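Stripping an Old Computer for Parts

Unplug it, lay it on its side and take the cover off. Touch bare metal on the case before you reach in. Keep two jars handy, one for case screws and one for board screws.

1. Memory
Push the latches at the ends of each slot outward and lift the stick straight up. The slot names are often printed on the board, so write them down if you plan to refill it.

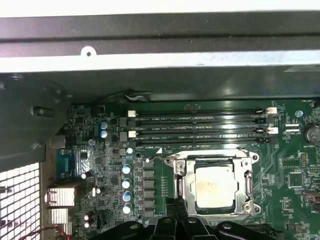 2. Battery
The coin cell sits flat in a round holder. Press the clip back and it pops up. Tape both faces before it goes in the recycling box.

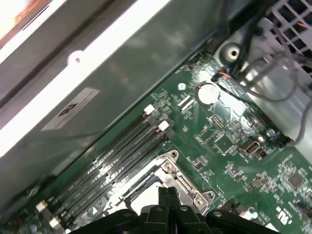
Old cells shouldn't go in the trash. I save mine up and drop them off in January with the Christmas light batteries.

3. Old paste
Wipe the metal lid of the processor with a coffee filter and a little rubbing alcohol. Work from the edge in — it smears less.

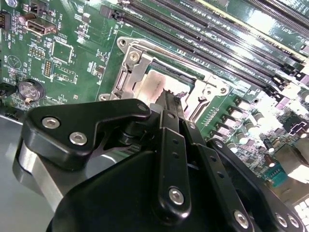
Residue on the lid, processor still in its socket.

4. Processor
Release the lever, raise the metal frame and lift the chip by its sides. Keep fingers off the gold part of the socket.

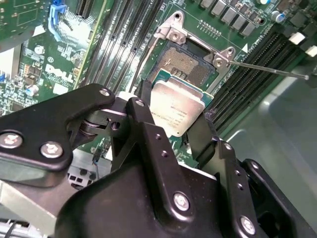
Chip held by its edges, socket open.

Store it in a hard plastic case, labeled. Yvette Morin uses old mint tins lined with anti-static foam.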